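Home | Kitchen | Laundry | Toy Tips | Workshop | Search

I've been putting tidying tips on this page for a long time, and most of them come from my own mess. This batch comes from work, because it turns out (sorry!) that teaching a machine to put stuff in a basket makes you think very hard about how you put stuff in a basket yourself. We run what we call the Usulby method. A person wears out their wrists picking things up with two hand-held grippers, the grippers record every pick, and a learning program studies the recordings until it can have a go on its own.

Plush toys are the fun part, and also the part I get the most mail about. Pick them up by the thick part of the body, the bit with the most stuffing, and squeeze more than you think you need to. Felt trim is a bad handle. It bends, it creases, and on a well-loved toy it comes off in your fingers and then you're sewing spikes back on at bedtime.

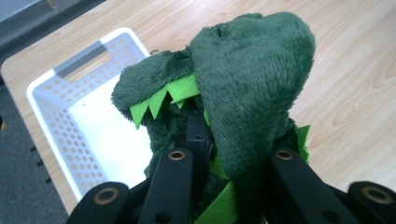
Green dino in the grip, basket waiting behind.

Our first program, Kim, was taught with any old grab, whatever the person felt like doing. The second, Skolov, only got recordings where we took hold of the body. Same toys, same table, 600 tries each, and Skolov dropped far fewer. I won't pretend that settles anything for every toy in the world (long skinny snakes are still a pain for both of them), but I've changed how I grab things off my own living room floor and my armfuls are bigger now.

Tip for the basket itself: put it to one side of the table and leave it there. We used to shift it around wherever there was room, and people slowed right down, looking for it every time. At home that means the toy basket gets one spot and stays in it, even when you vacuum. Go around it, or put it back after!

Next up, the table.
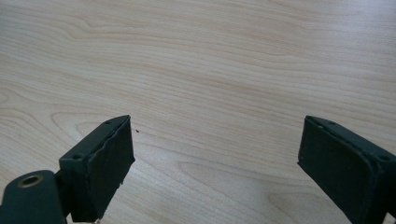
Bekico Handling Group, Tidy Table Team

Start with a clear top. I mean really clear, and wipe it with a barely damp cloth along the grain, then a dry one. Crumbs get into soft pads and they get into plush too, and fleece holds on to them like you wouldn't believe. If you use grippers in your own workshop, look over the pads while you're wiping. A ragged edge will snag on long pile, so trim it straight with sharp scissors or swap the pad. I keep 2 spares in a jar lid.

Đức Lưu on our team had the idea of throwing out every recording where the person stopped halfway to think. I was against it, I'll admit, it seemed like a waste of good work. We were left with 1514 recordings at the end of June and the program trained on those moved much more smoothly than the one that got everything. So decide where a thing is going before you pick it up. It works for dishes as well, and for the pile on the stairs.

Working with both hands takes some getting used to. Keep them low, one on each side of the job, and let the hand nearest the basket do the dropping off. Crossing over is how you knock things on the floor. Cables should run off to the outside, well away from your elbows, and the same goes for the iron or a hair dryer.
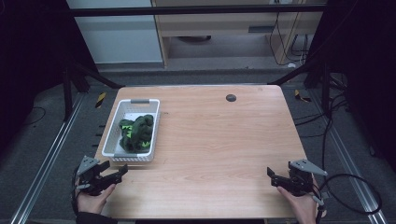
Both grippers at the table, with the basket on the left.

For soft things that flop, don't bother folding before they go in. We tried a fold-first round and it took ages, and the program learned a very fussy little pause that we then had to get rid of. Bunch it, drop it, press down once with a flat hand. Anything you care about creasing shouldn't be going in a basket in the first place, hang that up.

A basket with holes in the sides is worth having if you're storing fabric, by the way, and you can rinse it in the shower. Next time I want to do socks, which we haven't cracked at all yet, so if you have a good way of keeping pairs together in a basket please write in and I'll try it on the table.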